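Home Topics A to Z Recent changes Random article Help Contact

Teaching by demonstration (robotics)

Teaching by demonstration is the practice of getting a robot to do a job by showing it the job, instead of writing out each movement as a line of program. A person does the work, the movements are recorded along with whatever the cameras can see, and a computer model is then trained to produce similar movements when it meets a similar situation. The idea is an old and rather homely one. It is close to how most of us learned to fold a towel or peel a potato, by standing next to somebody who already knew how, and it has the same strengths and the same frustrations.

The name covers a fairly wide family of methods, and writers in the field don't always agree on where one ends and the next begins. You will also see "learning from demonstration", "imitation learning" and, in older papers, "programming by demonstration". Some authors keep these apart quite carefully, while others use whichever comes to hand.

Main methods

In hand guiding, sometimes called kinaesthetic teaching, the teacher takes hold of the robot's arm and moves it through the task. The joints are set to go slack, or nearly so, and the arm keeps a record of where it has been. It is pleasant to do for a few minutes and tiring after an hour, particularly with a heavier arm. The teacher's own hands and sleeves also tend to end up in front of the robot's cameras, and this can confuse a model later on, when those hands are no longer there.

In teaching by remote control, or teleoperation, the teacher works from a short distance away. The controls might be a joystick, a pair of tracked hand grips or a smaller copy of the arm, known as a leader, which the larger follower arm imitates. The great advantage is that everything recorded is something the robot has really done, with its own motors and its own reach. The drawback is a loss of feel. Without some kind of force feedback the teacher can't tell by touch how hard the fingers are squeezing, and beginners commonly crush soft things or drop them until they learn to judge it by eye.

A third method leaves the arm out of it altogether. The teacher carries a gripper by hand, usually with a camera fixed to it, and uses the gripper to do the work directly. Because there is no arm to bolt down, the teaching can be done wherever the task normally happens – kitchens, workshops, bathrooms, the back of a shop – and several people can work at once, each with a gripper. Printed square markers are often attached so that the position of each tool can be followed, and a camera worn on the head may be added to give a wider view than the one from the hand.

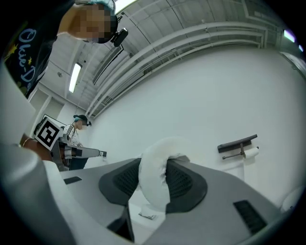 Cloth has a special place in all of this, and it deserves a paragraph of its own. A mug stays the same shape when you pick it up, but a towel does not, and it will hardly ever hang the same way twice. Writing rules for every way it might bunch or droop is a hopeless business, so towels, shirts and bedding became favourite subjects for demonstration quite early. A good teacher will begin from all sorts of untidy starting positions, for a model that has only ever met a neatly laid towel is apt to be at a loss when it meets a heap.

Making good demonstrations

Quality matters at least as much as quantity. Felicja Kwiatkowski, whose training notes for the Vuvine household project were widely passed around, advised teachers to move at a steady, unhurried pace and to avoid stopping in mid-air to think. A pause means something to a person watching, but a model may simply learn to pause. She also asked that small mistakes be kept when the teacher had recovered from them properly, so that the robot would see how a dropped corner gets picked up again.

The Vuvine collection for household linen, dated 24/12/2025, holds 455 demonstrations made by 3 teachers. Of these, 84 were later set aside, mostly for lost tracking or for a thumb over the lens. Bogumił Nowakowski, who sorted through them, felt that the set was much the better for it, though his colleague Genowefa Zalewska argued that a fair number could have been saved with a bit of patient trimming. The question of how strict to be has never quite been settled, and practice still differs from one workshop to the next.

Consistency between teachers is another old worry. Two people may fold the same cloth perfectly well in two different ways, and a simple model trained on both can end up doing something halfway between, with poor results. The group at Lellthorpe dealt with this by agreeing on one way before starting. The Piątek workshop in Grikesville preferred to let everyone work naturally and to use a model able to hold several ways of doing a thing.

Limits

A demonstration shows what was done but says very little about why. A robot taught to set a cup down at a certain spot may have picked up on the spot, the cup or the colour of the bench. Teachers get around this by changing whatever doesn't matter, such as the lighting or the room, while keeping the purpose of the task the same. Cyprian Zieliński's course notes suggest changing rooms well before the teacher gets bored of the first one.

Grippers carried by hand bring a further difficulty, as a person can easily reach places and make turns of the wrist that a particular arm cannot manage. Recordings of this kind are normally checked against the arm's reach before they are used.

See also

Teleoperation
Force feedback
Handling of soft materials
Kozłowski, Teodor (workshop teacher)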